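Pawn endings: does drilling them help club players at all?

Sestow Chess Club Forum > Training and Study

passedpawn_17
Posted 5/7/00
Just got back from the club and I'm wondering if I've wasted the winter. I've been working through the Engström endgame course since the start of June, pawn endings only, seven evenings a week (ok, most weeks it's more like five). My results have not moved. I still lose in the middlegame, so I never get to the ending I studied. Has anyone here got real points out of this stuff, or do we all just repeat it to each other?

rookliftrory
Points, yes. I drew a game last month purely because I knew the opposition. King in front of the pawn, you learn it once and you have it for life.

gumtree_gambit
One draw. And how do you know your opponent wouldn't have botched it anyway? At our level people hand back half points all night.

rookliftrory
Because he told me afterwards he thought he was winning. Anyway it's one evening of work for that particular ending, I don't see what there is to be suspicious of.

gumtree_gambit
I'm not suspicious of the one evening. I'm suspicious of the course. The ad in the Presinel catalogue says 100 rating points. From what starting point? Over how long? There's no way to check it and they know that. My guess is that anybody who sits down with a board every night for a few months picks up a bit, whatever book is propped open beside it.

passedpawn_17
It did cost me more than I'd like to admit.

h_file_harry
Half the trouble is people study off diagrams. You look at the page, nod, turn the page. Set it up on a real board and play it out against someone who's trying to stop you. Different colour pieces, proper size, clock running if you have one.

Pawns on the board:
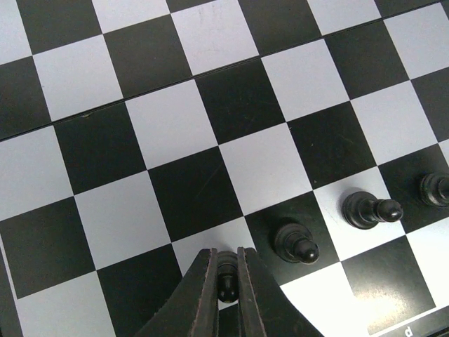
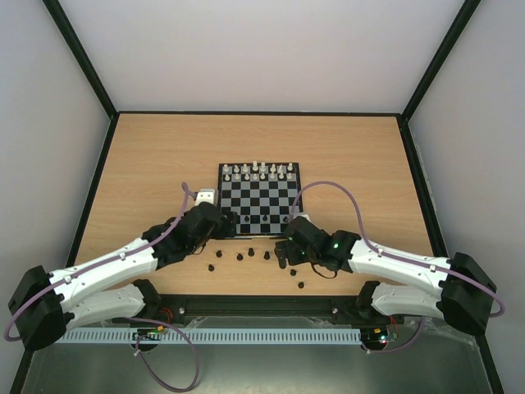 Then play the same position from the other side. If you can win it with white but can't hold the drawn version with black, you've memorised a line and that's all. I had a student position I was sure I understood for years, king and two against king and one, and the first time someone defended it properly I got nowhere.

gumtree_gambit
Don't disagree with playing it out, but is there anything behind the "real board" bit? I hear it constantly. I've used diagrams my whole life and I'm no worse than the blokes who cart a set around.

h_file_harry
Only my own experience. You play your games on a real board, so practise on one.

gumtree_gambit
That's a theory. Sounds nice.

bishop_pear
Original poster said he loses in the middlegame. Why is everyone talking about endings? If your car won't start you don't rotate the tyres. Do tactics for a month and put the course in a drawer.

rookliftrory
Because knowing which endings are won tells you when to trade pieces. That IS the middlegame.

bishop_pear
People say that too. I've watched plenty of players trade into "a won ending" and lose it.

rookliftrory
So they should've studied it properly!

passedpawn_17
I did trade queens tonight thinking the pawn ending was good for me. It wasn't. I'd miscounted by a move and he queened first with check. So I'm not sure which of you that helps.

bishop_pear
Me. That's calculation.

rookliftrory
It's a pawn race, it's in the first chapter of every ending book going.

gumtree_gambit
Put the game up and we'll see. I'd bet there was something wrong well before the queens came off.

passedpawn_17
Will do when I find the scoresheet. It's in the car somewhere. Also, if anyone wants the Engström books second hand, pm me - no scribbles in them past chapter two.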